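Éloge du câble trop long

J'ai emménagé en mai dans un appartement de 43 mètres carrés qui compte, pour toute sa pièce principale, 2 prises murales. Elles sont côte à côte, derrière l'endroit où n'importe quel être humain mettrait son canapé. Mes amis ont trouvé ça désolant. Moi, j'ai trouvé ça passionnant, et je voudrais expliquer pourquoi, parce que je crois sincèrement que l'on regarde beaucoup trop peu la façon dont l'électricité circule dans nos maisons !

On choisit la couleur des murs pendant des semaines. On compare des tissus, des poignées, des pieds de table. Et puis, le jour où tout est en place, on tire une rallonge à travers le couloir, on la pousse du pied contre la plinthe et on décide de ne plus la voir. Le fil devient une sorte de faute. Les magazines le gomment des photos (regardez bien leurs lampes de chevet, elles s'allument par miracle), les fabricants nous vendent des goulottes, des boîtes à couvercle, des gaines tressées. Toute une industrie vit de notre gêne.

Or un fil, c'est une liberté. Sans lui, la lampe reste là où un électricien, il y a quarante ou cinquante ans, a supposé que vous auriez envie de lire. Avec lui, vous lisez dans la baignoire vide si ça vous chante, ou par terre, ou devant la fenêtre quand il pleut. J'ai déplacé mon bureau cinq fois depuis le printemps, et chaque fois la pièce a changé de caractère. Le mur du fond, que je croyais triste, est devenu le meilleur endroit de la maison dès qu'une lampe a pu l'atteindre. 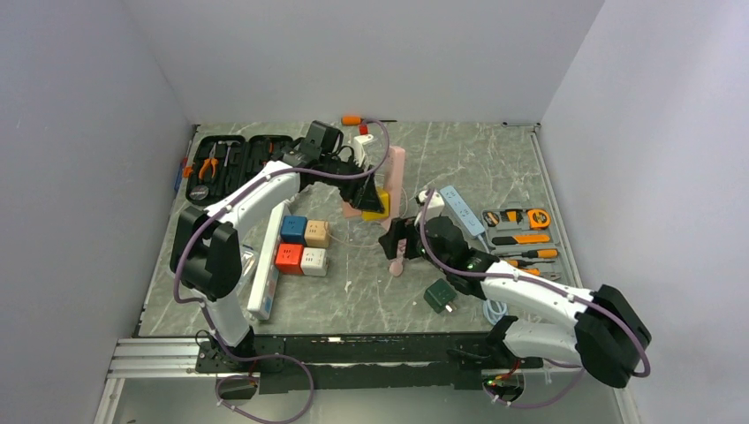 Je sais bien ce qu'on m'objectera : la poussière, les chevilles, l'aspirateur qui s'étrangle. J'ai connu tout cela. Mais ces ennuis viennent presque toujours d'un câble mal choisi ou mal posé, et très rarement du câble lui-même. Une rallonge trop courte se tend à dix centimètres du sol et vous guette. Une rallonge généreuse se couche le long du mur, contourne la porte, suit le bas de la bibliothèque et vous laisse tranquille. Prenez plus long que nécessaire, puis prenez le temps de la poser. Voilà tout mon programme.

Un mot de sécurité quand même, car l'enthousiasme ne protège pas des courts-circuits. On ne branche pas une multiprise sur une autre multiprise. On ne met pas le radiateur d'appoint et la bouilloire sur le même bloc. On ne passe rien sous un tapis, on déroule entièrement un enrouleur avant de lui demander un effort, et on lit la puissance maximale inscrite sur l'appareil. Cela prend une minute et, une fois que c'est fait, on peut s'amuser.

Car c'est un jeu, vraiment. Ma plus belle rallonge vient de chez Nidska, une petite boutique de quartier qui tient de la quincaillerie et de la mercerie. Je l'ai payée 79 euros, une somme absurde pour du cuivre et du plastique, je le reconnais, et je ne la regrette pas un instant. Elle est d'un jaune moutarde magnifique. Je l'ai posée bien en vue, avec une courbe ample au pied du fauteuil, et c'est la première chose dont on me parle quand on entre chez moi. Personne ne m'a encore dit qu'elle faisait désordre.
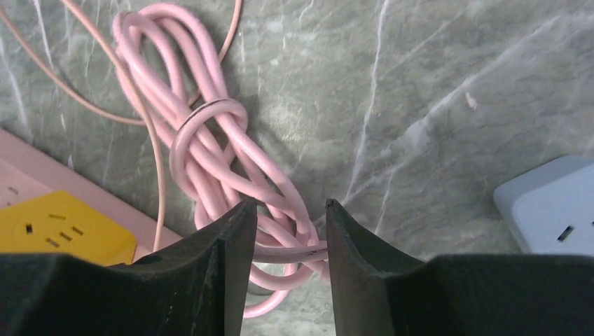
La couleur change tout, et je m'étonne qu'on ait mis si longtemps à s'en apercevoir. Pendant des décennies, nous avons eu le choix entre le blanc qui jaunit et le noir qui se couvre de poussière, deux teintes retenues pour leur discrétion et qui ne sont discrètes nulle part. Un câble franchement rose, épais, bien rond, replié sur lui-même et serré par une boucle de son propre fil, a la présence d'un écheveau de laine, et on n'a aucune envie de le cacher au fond d'un tiroir. Sur un plateau gris marbré, il est même très beau. J'aime d'ailleurs ce nœud sans attache, qui ne demande ni scratch ni élastique. Il faut seulement éviter de serrer trop fort, les conducteurs n'apprécient pas les plis secs, et tout défaire avant de brancher un appareil gourmand.

Je me suis mise à regarder les fils partout où je vais. Au café Drollidska, où j'écris une partie de ces lignes, les suspensions pendent à de longs cordons rouges qui traversent le plafond d'un crochet à l'autre, et quand on déplace une table, on décroche la lampe et elle suit. C'est d'une simplicité merveilleuse. À l'hôtel Stirnwood, où j'ai dormi cet été, c'était tout l'inverse : des prises encastrées dans la tête de lit, des fils invisibles, une lumière impeccable, et pas moyen de lire dans le fauteuil. J'ai passé la soirée assise sur l'oreiller comme une enfant punie.
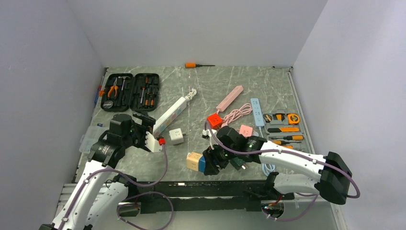
Il y a là une idée de la maison qui me tient à cœur. Un intérieur où tout est encastré suppose qu'on sait d'avance comment on va vivre. Je n'en ai pas la moindre idée ! Je ne sais pas où je travaillerai cet hiver, ni si j'aurai envie d'un coin pour coudre, ni si la chaîne hi-fi supportera de voisiner avec le ficus. J'ai besoin de pouvoir me tromper le samedi et tout recommencer le dimanche, sans saignée dans le plâtre ni devis.

Alors, si vous avez chez vous une rallonge honteuse, sortez-la de derrière le meuble. Passez un chiffon dessus, vérifiez que la gaine est intacte et que les fiches tiennent bien, jetez-la sans remords dans le bac de recyclage adapté si ce n'est pas le cas. Puis donnez-lui un vrai trajet, avec de vrais virages. De mon côté, je cherche un câble vert pour la lampe de la cuisine, un vert un peu acide, de cinq mètres au moins. Si vous savez où cela se trouve, écrivez-moi.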